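4.2 Perforated surfaces and the things people do with them

I came to perforated panels by accident, I should say. My notes from the first round of visits hardly mention them. I was meant to be looking at drawers – how they're labelled, how often they're opened, what ends up at the back – and it was only when I typed everything up in November that I saw how many people had wandered off the subject and started telling me about the board with the holes in it. By the end of the second round I had 303 remarks that touched on perforated surfaces out of 1222 coded in total, and I'd only asked about them directly in the last few interviews!

So this section is a bit of a detour, but a useful one. Most of what's written about storage walls treats the holes as fixing points and leaves it there. You put a hook in, you hang something on it, and the rest of the grid just waits its turn. The people I talked to didn't see it like that. At the Pylypenko workshop they tended to describe a panel by what it did to the light and the air in the room, and the hooks came up a good deal later, if they came up at all. Fedir Kobzar told me he could tell which part of the bench he was standing at by whether the holes beside him were light or dark (he was quite pleased with this, and made me stand there and try it).

I tried it in a few other rooms afterwards and I think he has a point. The holes in a panel are all the same thing, a regular grid, punched or drilled and then forgotten, but they don't look the same once the panel is up. Where there's light coming through from the back they go white and seem to swell. Where there isn't, they turn into dark dots and the sheet reads as solid. You can get both on one panel, as in Figure 7, where the rows on the left are bright and the ones across the middle and right are nearly black.
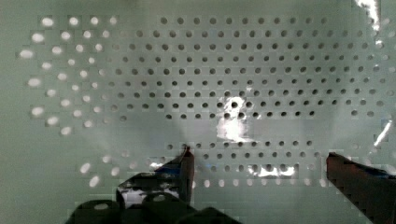

Figure 7. Pale grey-green perforated panel, seen close up, with bright and dark holes.

Imani Pettigrew, who gets bright holes and dark holes on the same board too, thought I was making too much of the light and too little of the blank bits. Her view, when I read her a draft of this section on a Monday morning, was that any stretch of board without usable holes decides the layout for you, and that she plans her hooks around the gaps first and the tools second. She also said that she'd happily swap half her holes for a decent shelf.

I've gone back through the transcripts with that in mind and she's not alone. Khrystyna-Mariia Stelmakh talks about "the dead strip" on her board at Vaditz and says it's where the tape measure always slides off. Ostap Dmytriv filled his with sticky labels. I had coded both of these as complaints about fittings, which was lazy of me, and I've moved them.

There's a smaller matter of cleaning. Dust came up a lot more than I expected, mostly as a grumble about cloths catching on the rims of the holes, and two people at Lurnik had given up on cloths altogether and used a paintbrush. I haven't got enough on this to say much, so I've left it for the appendix along with the notes on hook sizes.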